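Kevora Local Records Project
Progress report to the Owino Fund, second reporting period
Prepared by Marlies Danzer, project lead

Status

Work on the catalog is on schedule. Work on public access is behind schedule by 4 weeks for the reasons given under Delays. Spending is within the approved budget lines and no transfer between lines is requested.

Cataloging

At the close of the period 198 record groups had been entered in the catalog at item level. The remaining groups are mainly trade literature and short-run business reports from the former industrial district. These take longer to enter than the council papers did. Titles vary between the cover and the first page, dates are often missing, and many reports were issued in parts that were later stapled together in the wrong order.

The rule adopted in April is to take the title from the title page where one exists, and from the cover only where it does not. Dates supplied by the cataloger are entered in brackets. Bibliographies and appendices issued separately from their parent report now receive their own entry, linked to the parent by reference number - the earlier practice of listing them in a note made them impossible to find by search.

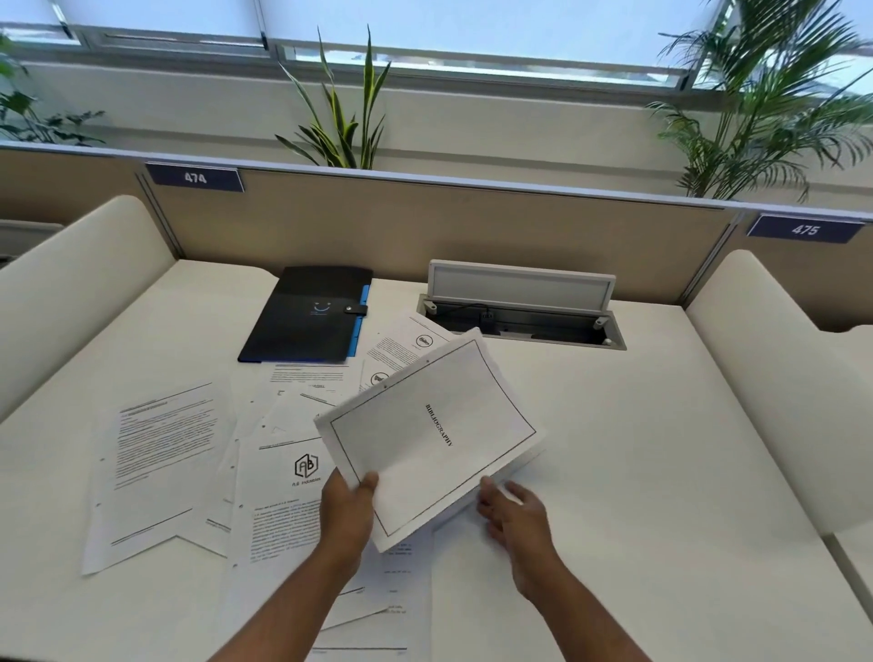

Entries made before the rule change are being corrected as staff time allows. Domenica Marti has completed the correction of the council series and has started on the planning series. The business series will follow. No entry is released to the public catalog until a second person has checked the reference number, title and date.

Catalog software

The move from the old spreadsheet to Mindix is complete. The import failed twice on records with more than one date range. Those records were split out, loaded by hand and checked against the shelf list. The spreadsheet has been locked and is kept as a read-only copy until the end of the grant.

Two faults remain open with the supplier. Search does not ignore hyphens in reference numbers, and exported lists drop the last column when it is blank. Neither affects data entry.

Storage

Rehousing into acid-free boxes continues in shelf order. Rusted staples and clips are removed at this stage. Oversize plans are still rolled, pending delivery of the flat cabinet. Humidity in the Lillum Street store stayed within the agreed range except during a short failure of the dehumidifier. The unit was repaired under warranty.

Delays

The public search page was to open during this period. Testing was held back until the import problem was solved. The page is now running on an internal address, and opening is planned for the first month of the next period.

Next period

Complete corrections to the planning series. Begin corrections to the business series. Open the public search page. Receive and install the flat cabinet and transfer the plans. Submit the draft retention policy to the Fund for comment.

Decision requested

Approval to carry the unspent training allowance into the next period. The course booked for catalog staff was postponed by the provider, and the fee has not been invoiced.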